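Akley repair room gets sorting day, more bins wanted

2026-05-28

AKLEY - Small parts, lots of them. That was the job at the Akley repair room this week, where the spring clear-out finally got as far as the electrical stuff.

The repair room on Wiriya Street takes in lamps, radios, toasters, doorbells, anything with a plug or a battery. What can't be fixed gets stripped and the useful bits are kept. Trouble is the bits have been going into coffee cans and bread bags since November, and finding one good switch could eat up half an evening.

"I spent 70 minutes looking for a fuse holder," said Jade Bickerstaff, who runs the bench nights. "We had one. It was in a bag marked Christmas."

So everything is coming out of the bags and getting sorted by type, then put away in drawers with labels. Plain system, one kind of part to a drawer where there's room. Mixed drawers allowed for oddballs. Dead parts go in the recycling tub by the back door, and please not in the trash, Bickerstaff says, that was a problem last time.

Money came from the Brulthorpe fair, where the repair table took in $723. Of that, $90 has been set aside for drawers and labels. The rest goes to solder, a new meter and the electric bill.
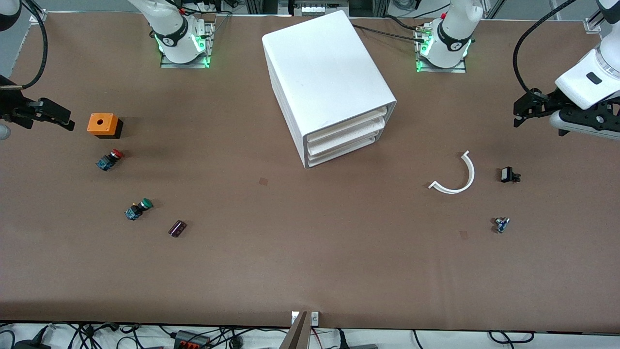
Storage is the sticking point. Gemma Gosling, who priced it all out, wanted one big cabinet against the wall, but the room is narrow and the door opens inward. Small units are the answer for now, the kind that can sit right on the work table, like the white one with three drawers. Parts get spread out on the brown table top, looked over, and put away without anyone crossing the room. Gosling says she would still like the big cabinet someday. Has not given up on it.

Not everybody loves the new setup. Dean Cropper has fixed radios in Akley for years and keeps his own parts in a tackle box, which he says is staying exactly where it is. He did bring in a stack of old catalogs so people can look up what they're holding. Those are on the shelf under the window, ask before taking them home.

Labels are another argument. Printed or handwritten? Handwritten won, mostly becuase the label printer is out of tape. Consuelo Esquivel is doing them in English and Spanish, block letters, black marker. She asks that people not relabel a drawer without telling her. Switches and sockets first, then fuses, then wire connectors, then whatever is left.

A second donation is on the way too. Vonska, the lamp shop on the square, is closing its workshop and has offered 700 assorted parts, mainly sockets and cord switches, still in their boxes. Mio Ueda will pick them up with her van. The shop is keeping its storefront, only the workshop in back is going.

Bench nights go on as usual while the sorting is done. Bring the item, bring the cord if it has one, and take the batteries out frist. Anyone with spare small drawer units, any color, can drop them at the side door during open hours. No bread bags please.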